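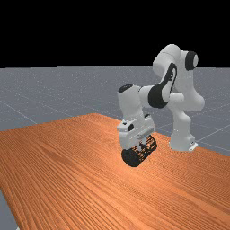
Most of the picture settings on the Nistier 678 monitor were chosen to look good in a bright shop, and this section of the guide is largely concerned with undoing them. The maker's leaflet says the screen comes "ready tuned". Ours came far too bright, too blue and with the edges of every letter outlined in white. You don't need a test chart to find out how yours is doing. The thin pale lines across the grey ground, especially over on the left, ought to look like single thin lines; if each has a bright or dark twin running beside it, your sharpness is too high. The plain black at the top should stay black when you dim the room, and the table should be orange and still look like wood. Read this section on the monitor you are setting up. A printed copy will tell you about your printer.

## 4. Picture settings

### 4.1 Before you touch anything

Let the monitor warm up. The leaflet says this is unnecessary with a modern backlight. I tried it both ways and found that the picture drifted slightly warmer over the first part of the morning, so I make a cup of tea first and carry on doubting the leaflet.

1. Set the room up the way you normally work. If the blind is usually half down, put it half down.
2. Switch off any desk lamp that shines on the screen. A lamp behind the screen is fine.
3. Wipe the panel with a dry, soft cloth.
4. On the computer, turn off night mode, automatic brightness and anything that promises to look after your eyes. You can turn them back on at the end if you miss them.
5. Check that the computer is sending the monitor's full resolution. If text looks soft at this stage, no picture setting will mend it.

> **Caution:** Do not spray cleaner on the screen. It runs down behind the bottom edge of the panel and gets into places you can't wipe. The "screen-safe" sort runs down just as well.

### 4.2 Getting into the full menu

The monitor has two menus. The short one comes up when you press the stick once, and it offers five presets and very little else. The full one is better hidden than it should be.

1. Press and hold the stick until the logo goes away and a grey panel comes up.
2. Push right to **System**, then down to **Menu type**.
3. Choose **Full**. The screen goes blank for a moment.
4. Go back to **Picture**. You should now see Brightness, Contrast, Sharpness, Colour, Gamma and Extras.

If Extras is missing, you have the older firmware. Everything below still works, except that Dynamic Contrast is kept under **System** for reasons the support desk at Jindau could not give me.

**Note:** The stick is touchy. Pushing it at a slight angle counts as down, and down from the top of the menu is Reset All, with no question asked. Write your numbers on paper as you go.

### 4.3 Turn off the improvements

Do this first. Each of these changes the picture while you are trying to adjust it, and you will end up chasing your own tail.

1. **Dynamic Contrast:** Off. This is where the enormous contrast figure on the box comes from. The panel's own contrast, in the small print inside the leaflet, is 700:1. Ordinary, and perfectly usable.
2. **Vivid Life:** Off. It makes reds and greens stronger and does nothing I would call life.
3. **Smart Edge:** Off. It is a second sharpness control under another name, and it stays on even with Sharpness at zero.
4. **Eco Sense:** Off for now. It dims the screen when the room gets darker, in visible steps.
5. **Preset:** Choose **User**. Reading mode, Cinema mode and Office mode all lock some of the controls you are about to need. Cinema mode locks nearly all of them.

The picture will now look duller than it did. Give it ten minutes before you decide you dislike it. Oona Räsänen, who tested these steps on her own screen at home, turned Vivid Life back on twice before she stopped noticing the change. I am told some people never get used to it. That's fine too, but they can skip the rest of this section.

### 4.4 Brightness

On this monitor Brightness controls the backlight, so it makes the whole picture lighter or darker together. It does not bring out detail in the shadows, whatever the help text in the menu claims.

1. Open a blank white page and make it fill the screen.
2. Hold a sheet of plain white paper beside the screen, in the light you normally work in.
3. Lower Brightness until the page and the paper seem equally bright. Ignore any difference in colour.
4. Look away at the far wall, look back, and adjust once more.

My own setting is 44, in a room with one north-facing window. Yours will differ, and you should distrust any website that gives you a single number for it. The factory setting is the top of the scale.

**Note:** In the evening you will probably want it lower. There are two User slots, so you can keep one for daytime and one for after dark. The monitor will not switch between them by itself, despite the little picture of a moon.

### 4.5 Contrast

Leave it alone if you can. Raising it past the factory setting washes out pale greys until they are white, and lowering it gives you less of a picture for the same money.

1. Go back to the top of this page and look at the grey ground again. It is speckled with fine light dots, and the tile lines are pale.
2. Raise Contrast step by step until you see the paler parts start to merge.
3. Come back down until they are separate again, then one more step for luck.

If nothing merges even at the top of the scale, check that Dynamic Contrast really is off. Mine had switched itself back on after a firmware update.

### 4.6 Sharpness

There is no extra detail to be had from this control. It draws contrast around edges and hopes you'll take that for detail. On text it gives you a faint halo, and a long day of reading with haloes is tiring in a way that is easy to blame on something else.

1. Open a page of small black text on white.
2. Take Sharpness down to zero. The text may go soft and smeared.
3. Raise it one step at a time until the smearing goes, and stop there.
4. Check a thin slanted line as well as upright ones. Slanted lines show a halo sooner.

Stop at the lowest setting that looks clean. If you find yourself at the middle of the scale, go back to 4.1, step 5, and check the resolution again.

### 4.7 Colour

The choices are Cool, Normal, Warm and Custom. Cool is the factory choice, and it makes white paper look like skimmed milk. Normal is still rather blue. Warm is the nearest to neutral on both of the screens we tried, though I wouldn't swear that yours was made on the same day or by anyone in the same mood.

1. Choose **Warm** and wait a few minutes for your eyes to settle.
2. Hold the sheet of paper beside the screen again.
3. If the screen looks pink next to it, go into **Custom** and lower Red a little.
4. If it looks green, lower Green a little. Never raise any of the three above its starting point; there is nothing up there but clipped highlights.
5. Look at something in a colour you know well. Skin is good, and so is wood. Then stop.

You can buy a measuring gadget for this. Ratree Phuthong lent me her Jekon, which sits on the glass and reads colours off it, and the result was better than my paper method by an amount I could see only when I flicked between the two. If you retouch photographs for a living, borrow or buy one. For letters, spreadsheets and the odd film I can't make the case for it.

> **Caution:** If you do use a gadget, hang it by its strap and tilt the screen back a little. Don't tape it to the glass. The coating comes away with the tape.

### 4.8 Gamma

Gamma changes how quickly the dark tones climb towards the light ones. The menu gives you positions 1, 2 and 3 and no explanation. Position 2 is the right one for nearly everything. Position 1 makes the picture look misty, and 3 sinks dark jackets into dark sofas. Change it only if a film is too murky to follow, and change it back afterwards.

### 4.9 Check the cable last

A lot of nonsense is sold about cables. The shop assistant at Cuevas assured me that a dearer one would give "deeper colour". It gave the same colour. A digital cable either carries the picture or shows you sparkles, dropouts and a blank screen.

1. If the picture is steady, keep the cable you have.
2. If it flickers or goes blank, unplug both ends and push them home firmly.
3. Still bad? Try any other cable in the house before you pay for one.
4. If black looks dark grey with every cable, look on the computer for a setting called **Output range** and choose **Full**. On the monitor, **System > Input range** must match it.

### 4.10 Locking your settings

1. Go to **System > Save to** and pick a User slot.
2. Switch the monitor off with the stick, then on again.
3. Open the menu and compare each value with the ones you wrote down.
4. Turn on **Menu lock** if other people use the desk.

To unlock, hold the stick to the left until the padlock disappears. The leaflet says right. Settings are supposed to survive a power cut, and so far mine have survived one out of two, so keep the piece of paper. I stuck mine to the back of the stand.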